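Applies to the hand-held gripper units at the Brerum bench, finger set with orange soft pads. Last changed 7/21/26 by Triin Pētersons.

## Refitting the finger pads and checking the view

Do this when a pad is torn, when a pad has started to lift off its plate, or when the tracking log shows more than 7 dropped marker readings in a session. Plan on 37 minutes for both fingers if you have the parts laid out. Only work on one unit at a time. The plates look the same from unit to unit but the screw holes were drilled in two batches and they don't all swap.

### What you need

- Hex driver, the short one from the Skumau drawer
- Two new soft pads from the same bag
- Lint-free wipes and alcohol
- Spare marker sheet, matte finish
- A shallow tray for screws

### Taking the old pads off

1. Stop the recording software, then unplug the gripper. Don't do it the other way around or the last file will be left open.
2. Open the fingers all the way by hand. If they drag, stop and clean the rail first.
3. Take the screws out of the left plate and put them in the tray. Repeat for the right plate. Keep the two sets apart.
4. Slide each pad off toward the tip. Warm a stuck pad in your hand for a minute. No blades near the plate.
5. Wipe both plates and let them dry.

### Putting the new pads on

1. Push each pad on from the tip end, ribbed side in, until it seats.
2. Start every screw by two turns before you tighten any of them.
3. Tighten from the base of the plate toward the tip. Snug is enough. Jaanus Jõgi stripped two plates in May using the long driver, and the replacements from Horobets took weeks.
4. Close the fingers slowly. The pads should meet along the inner edges. If one rides over the other, loosen that side and start again.

Do not touch the faces of the markers. If one is scratched or shiny with skin oil, replace it from the spare sheet and write the swap in the log.

### Checking the view

Plug the gripper back in, open the camera preview in Jistness, and hold the unit over the table with something light between the fingers. Foam, a strip of paper or a bit of string will do. You want to be able to see both markers, one on each plate, with the light objects showing clearly between them. 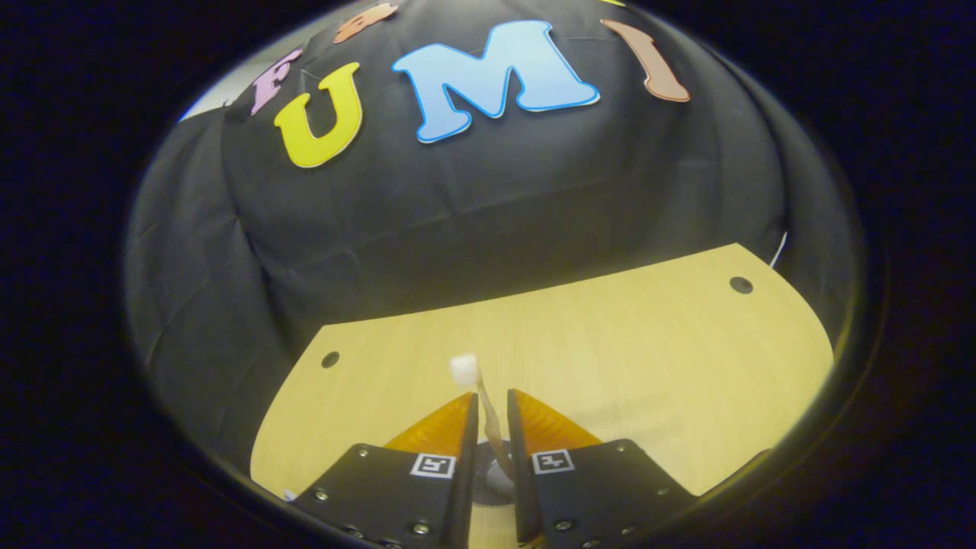

*Camera view over the table, both finger markers visible.*

The dark ring at the outside is normal for this lens. Check that the pads are inside the bright area and that neither marker is hidden by whatever you're holding. If a marker is covered, change your grip on the object and look again before you touch the mount.

Now open and close the fingers ten times with the preview running. Both marker IDs should stay green. The width reading should return to within 1 mm of where it started each time you close. If it drifts, run the width calibration from the Tools menu and repeat.

### If it still drops readings

- One marker only: replace that marker.
- Both markers, fingers wide open: exposure is too high. Set it to 400 and try again.
- Both markers, any position: check the camera cable, then ask Delia Stanciu.

Write the unit number and pad bag number in the log when done. Old pads go in the bin under the bench, not back in the drawer.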